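Looking after the glove rig

Posted on a Saturday, after a long week of it

I have been minding the hand rig for Teltance since February, and people keep asking me what that involves. Mostly it involves cables. The rig is a black glove-type hand with jointed fingers, a marker cube, a small screen and more leads than I would like. We run it in the lounge by the big windows, so it has to be put out and packed away every day.

These are my notes on keeping it going. Ifeoma Okoro wrote the first version and I have added to it.

Fitting and checking the hand

Put the hand on sitting down. Do up the strap, then open and close the fingers slowly a few times before anything is plugged in. If one finger lags behind the others, take it off and look at the joint. Grit and carpet fluff are the usual cause. I use a dry brush and nothing else. Becerra, who supplied the joints, say to oil them every 300 hours, and I write the hours on a bit of tape inside the case lid.

Next, hold the cube up and turn it so that each printed face gets its turn. The patterns need to be clean and flat. A lifted corner on one of them cost us most of a morning in the spring.

Keep the cable on the table with some slack in it. It should never pull when the arm goes out to full reach.

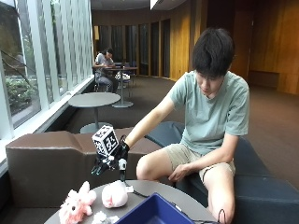

Setting up the table

We use one of the round grey tables. The blue tray goes down first and the soft toys go round it. I like the toys for testing because they squash, and a grip that is set too hard shows up at once. The pink ones shed a bit, so wipe the fingers afterwards.

The screen sits at the edge of the table where the wearer can glance at it. Check that it is lit and that its leads are pushed fully home. We had a fault logged as 2642 for over a week that was only a loose plug. Fault 2768 is a real one and means the hand has lost its zero. Close the fist, count to 5, open it flat and start again.

Bright sun through the glass can upset the tracking. Late afternoon is the worst time for us, and I plan the cleaning for then.
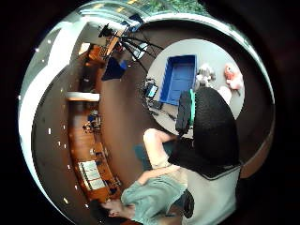 Packing away

Unplug at the screen end first. Coil the leads loosely in big loops. The old Sosier case had a tight slot for them and we got through two cables before I cut the foam out.

Brush the fingers again, wipe the cube with a dry cloth and lay the hand palm up in the case. Write down the hours and any fault number, even if it cleared by itself.

I still need a spare strap. Calluleck have them on back order, so if you have one in a drawer, please let me know.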